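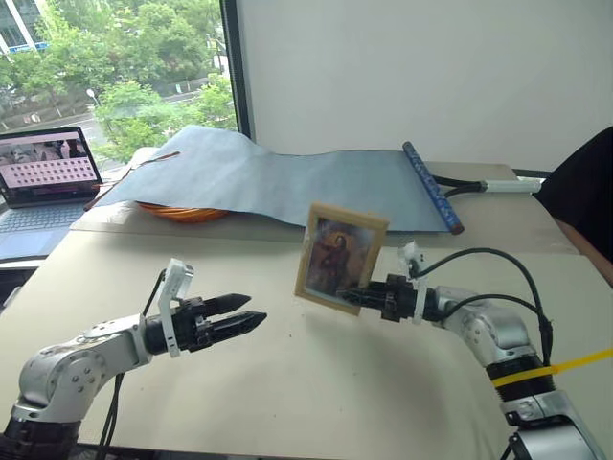
How to clean and check a small framed print

Small framed prints pick up more dirt than people expect, mostly along the bottom edge of the border where dust settles and stays. The job takes about 18 minutes if the frame is sound. These notes are for cheap wooden frames with a stand flap on the back. Anything old, painted by hand or worth real money should go to a conservator.

What you need

2 soft cotton cloths
A soft brush, such as a clean make-up brush
A small bowl of lukewarm water
A flat table with a towel on it

Take the print down and carry it with both hands on the border. Don't pick it up by the flap.

Brush the front first, working from the top down. Go along the inside edge of the border, then into the corners. Skip the water until the loose dust has gone or you will make mud.

Dampen one cloth, wring it out hard and wipe the wood along the grain. Dry each side with the second cloth before starting the next. If the print has no glass over it, keep the damp cloth off it altogether. A glossy surface is still paper underneath in most cases.

Lay the frame face down on the towel and look at the back.
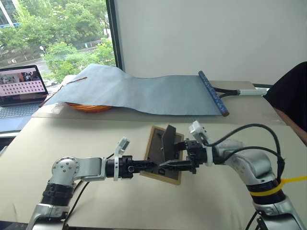 The back of the frame, with the stand flap open.

Open the flap and move it gently from side to side. A little play is fine. If the hinge lifts away from the backing, put a thin line of wood glue under it, close the flap and leave a book on top overnight. Wipe off any glue that squeezes out.

Next, press lightly on each of the 4 corners. A corner that opens needs gluing as well, and a strong elastic band round the whole frame will hold it while it sets.

If you have a hanging scroll to put up in the same room, unroll it on the table first and let it lie flat for an hour or so. Brush it along its length with the dry brush only. Never use water on it.

Stand the frame up again on a level shelf, out of direct sun. Reds and browns fade slowly and you won't notice until you move something that was covering part of the print. I go over mine every March.

Sorin Dimitriou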